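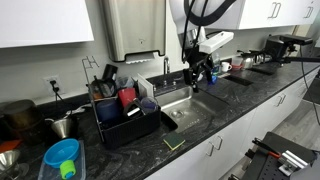 The Small Sink Problem

The break room on the second floor of the Ollcombe building has one sink, no dishwasher and 12 people who use it every day. For most of last year the dishes piled up by noon. In February the office decided to treat it as a question of layout and spent a month changing one thing at a time.

I work down the hall and drink a lot of coffee, so I followed along.

The building went up in 2000, and the kitchen was put in as an afterthought. It was meant for rinsing out a mug. By the time I moved in, people were bringing soup, oatmeal and leftover pasta, and washing everything by hand. There was a folded dish towel next to the sink where clean things went to dry. It was damp from morning on, and once it was full, people left their dishes in the basin.

The first change was a rack. Two were tried. The first was a flat folding one from Meijer, good for plates and bad for nearly everything else. Tall cups tipped over on it. The second, from a small housewares company called Brason, has ribbed sides and a wire frame, and it stayed.

The lesson was that an office doesn't wash the same things a house does. At home I wash plates, pans and forks. At work it is mostly things to drink from, with a lunch container and its lid thrown in. A rack built around plate slots wastes half its space on that kind of load.

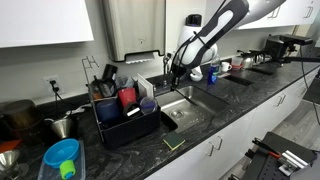
Drinkware is hard to stack because no two pieces match. Everyone brings a favorite from home, and each one has its own height, width and handle. A typical load in the Brason rack has a red cup in the middle, a dark blue tumbler next to it, a travel mug toward the back and a plate on its edge off to one side. The plate takes up the least room of any of them. Lids are the other trouble. They hold water in the rim if they lie flat, so the house rule is to stand them up against something.

The second change was to keep the sponge on the counter at the front, beside the basin. It had been living in the bottom of the sink, under whatever was soaking. The one in use now is the ordinary kind, yellow with a green scrubbing side, and it gets replaced on the first of the month whether it looks bad or not.

Paper towels did not need to move. The dispenser is on the wall over the rack, and any drips land on the rack or the counter by the sink. I would not have thought to put it there, but I wouldn't change it.

The larger pieces are still unsettled. Pots and strainers don't fit in the rack with the cups, so they dry on the counter to the left. One proposal is a wall rail from Grilley, which would need holes drilled in the backsplash. The building manager has the request. Another is to ask people to dry the big things by hand and put them away — a rule that has been announced before.

As for the pileup, it has mostly gone. The rack gets emptied at 2 in the afternoon by whoever is making coffee, and anything left at the end of the day goes in the cabinet above. There is a gray mug up there that has been waiting for its owner since the towel was in use.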